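Sorting out the good shoes

Wednesday evening, nothing on the telly, so I finally got round to the black leather shoes. They've lived at the bottom of the wardrobe under a Brollik holdall since December, and I'd half convinced myself they needed replacing. They don't! They needed a brush and a bit of attention.

I always start along the welt, that stitched strip where the upper meets the sole, as it's where all the grit collects. I use an old toothbrush for that and a soft cloth for everything else. Go easy over any double stitching on the top, polish loves to sit in it and go chalky.

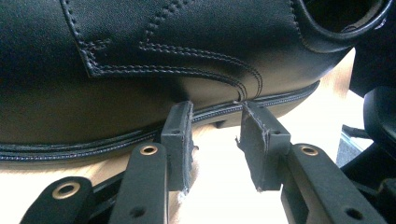
Laces and insides

Now, I used to take the laces out every single time and it drove me mad getting them back in evenly. These days I just loosen them and pull the tongue forward (lazy, I know, but it works). The insides are pale with thin grey lines, and they show every speck, so I give them a quick going-over too.

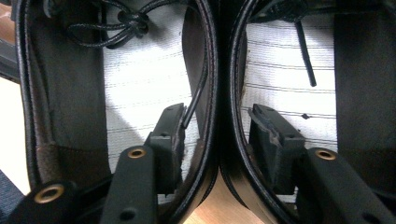 After that it's polish, and I'm still on the tin of Grurka I bought for my cousin's wedding – nearly 17 months old and hardly a dent in it. Thin coat, cup of tea, brush, then a second thin coat if I can be bothered. I had a go with the Usitz cream as well, but it smelt so strongly of oranges that I had to open the kitchen window. Next up are the brown boots, and those really are in a state.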